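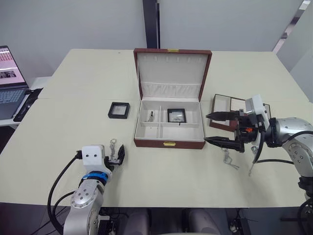
Stement started as a repair bench for small things. Clasps, hinges, linings, lids that won't stay up. Twelve years on it's still mostly that, plus a shop, plus classes, plus a waiting list we are trying to get shorter. Alcides Conceição opened the first place on Plernano Street with one bench and a borrowed sign. People brought in jewelry boxes, mainly, the kind with a padded white inside and a little gold clasp on the front, and then the same people came back with the jewelry. So we learned to do both.

Who we are

Small team. Two at the boxes bench, two at the metal bench, one at the counter who also does the books and answers the phone. If it rings out, try again after lunch. Alcides still does the leather and most of the linings. He trained as an upholsterer, chairs and car seats, then went smaller and smaller.

What we do

Relining. Quilted or plain, we match color as near as we can but old cream is hard, bring the box in daylight if you can.

Clasps and hinges. We keep a drawer of old ones. Please don't glue it first. Please.

Chains, earring posts, ring sizing, stone tightening. Watch straps and batteries yes, watch movements no. For movements we send people over to Dmytriv on the corner, they have the tools and the patience.

Restringing, beads and pearls, knotted or not. Two weeks normally, longer before the holidays.

We don't do gold buying. We get asked every day.

Prices

Relining starts at $22 for a small box, goes up with size and how many compartments. We look at it in front of you and write the price on the ticket, and thats the price. Anything over $100 we call before we start. No charge for looking.

The Hitcombe shop

Opened last September. Bigger windows, better parking, worse coffee. Drop off at either place and pick up at either place, just say which when you leave the item or it goes back to Plernano Street by default. The van goes between on Tuesdays. Metal bench is at Hitcombe now, boxes bench stayed put.

Classes

Evenings, at Plernano Street, upstairs. Beginner relining is one night and you take home what you worked on. Beading is three nights. Materials included, bring reading glasses if you use them, the light is good but the stitches are small. Sign up at the counter or by phone. The online form is broken, we know, it's being fixed.

Spring beading is full. There's a spot or two left in relining.

Things people left behind

We hold finished work for a year. After that we call twice and mail a card. We have moved shelves three times to make room so if you have a ticket in a drawer somewhere, come get your box. No ticket is fine, tell us what it looks like and we'll find it.

Closed day

Both shops closed Thu 4 April for stock taking. Pickups that were due then move to the next day, no need to call. Counter reopens at the usual time.

Jobs

Looking for someone for the Hitcombe counter, part time, weekends a must. Steady hands nice but not required, we can teach teh rest. Drop a note at either shop with your phone number on it, Alcides reads them all, give him a week.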